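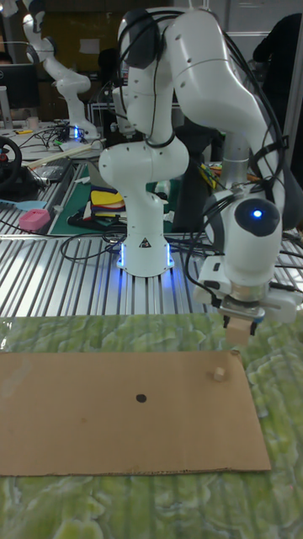 Raltton 1126 bench and shelf covering

Raltton 1126 is a flexible sheet covering for benches, worktops, shelves and drawer bases. It is sold by the roll and by the cut length. The sheet has a printed and sealed top face and a plain woven backing. It lies loose on a flat surface, or it can be fixed at the edges with double-sided tape. It is not self-adhesive.

The covering is meant for indoor use in workrooms, stores, school craft rooms and utility areas. It protects the surface beneath from scuffs, glue drips, ink and light knocks. It is not a cutting mat. A craft knife will go through the top face and, with any pressure, through the backing as well.

Sizes and supply

Roll width: 711 mm, trimmed both edges
Full roll length: 36 m
Cut lengths: whole metres only, from 1 m
Core: cardboard tube, not returnable
Price, full roll: £69 excluding VAT and delivery
Cut lengths: priced per metre, see the order form

Full rolls are supplied in one piece. Where a fault is found at the factory, the roll is shortened at that point and sold as a short roll at a lower price. Short rolls are listed separately and cannot be reserved.

Patterns

The standard range has plain, speckled and marble patterns. All are printed on the same base sheet and wear in the same way. The gloss finish is standard. A matt finish is made in the plain patterns only, under the name Feris, and is the better choice under strong overhead lighting, where gloss will show glare.

Printed patterns repeat along the length of the roll. If two lengths are to be laid side by side, order them together and ask for them to be cut from one roll. Shade can vary slightly between batches, and we do not accept returns on this ground once the sheet has been cut. Marble patterns hide a join better than plain ones.

Laying the sheet

1. Clear the bench and wash it down. Grit left under the sheet will show through as a raised spot and will wear a hole in time.
2. Unroll the sheet face up and leave it overnight at room temperature. A cold sheet is stiff and will not lie flat.
3. Cut with a straight edge and a sharp blade, leaving 20 mm spare on each side.
4. Smooth from the middle outwards with a dry cloth.
5. Trim to the bench edge, or fold the spare under and tape it. On round corners, make small cuts in the folded part so that it does not bunch.

Do not use contact adhesive. The solvent softens the backing and the sheet will blister. If a permanent fix is needed, use the Dursun water-based paste, applied thinly to the bench and not to the sheet.

Joins should be butted, not overlapped. An overlap catches sleeves and paper, and lifts within a few weeks on a busy bench.

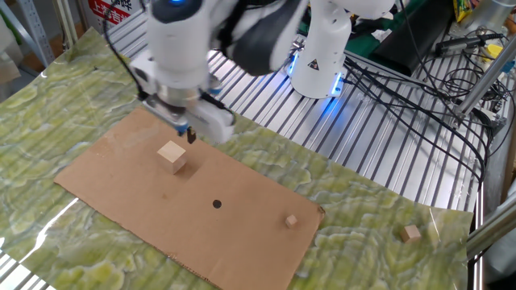

Green marble-patterned sheet with cardboard and wooden cubes.

Care

Wipe with warm water and a little washing-up liquid, then dry. Water-based paint and PVA glue can be lifted once dry with a plastic scraper. Ballpoint ink should be wiped off the same day. Permanent marker will leave a stain on pale patterns.

Do not use bleach, scouring powder or acetone. White spirit may be used in small amounts on a cloth, but test a corner first - repeated use dulls the gloss.

Where work is messy or abrasive, put a loose sheet of card or board over the covering and change it as needed. This also helps with small parts, which tend to slide on the gloss finish.

Heat and load

The top face will mark at temperatures above 60°C. Use a stand or a heatproof mat under soldering irons, glue guns and hot pans. Heavy items with narrow feet will leave dents, most of which recover in a day or two after the item is moved. Put a pad under anything that is to stay in place for a long time.

Storage

Keep unused rolls upright in a dry room. Rolls stored flat under other goods will take a set that is hard to remove. Folded sheet will crease, and the crease is permanent.

Ordering

Orders go through the Plivdale trade counter by post, telephone or email. Samples of any pattern are sent free of charge, up to four per customer. The pattern list is revised each November, and patterns that are to be dropped are marked on the order form while stock lasts.

Technical questions should be sent to Uthai Chaiyaporn at the trade counter. Please give the pattern name and the batch number from the inside of the core.

Page revised 2024-08-18

Contact us | © Plivdale. All rights reserved. | Back to top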